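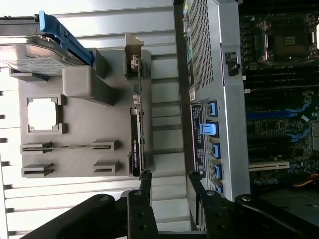 *Gripper fingers inside a workstation, graphics card and blue drive handle within reach.*

## Wanted: equipment planner, Tranlow bench

Braseck takes old workstations apart with robots and would like to stop buying the robots on impulse. You'd draw up next year's equipment plan: arms, spare fingers, and a sober view of the Plaravetti quote, now over £3,000 before cables.

You'll need 2 years of purchasing or workshop planning, and the nerve to tell engineers no. Knowing a DIMM slot from a SATA port helps.

Part-time, 9 months, starting October. Apply to the Tranlow office with a CV and one budget you're not ashamed of.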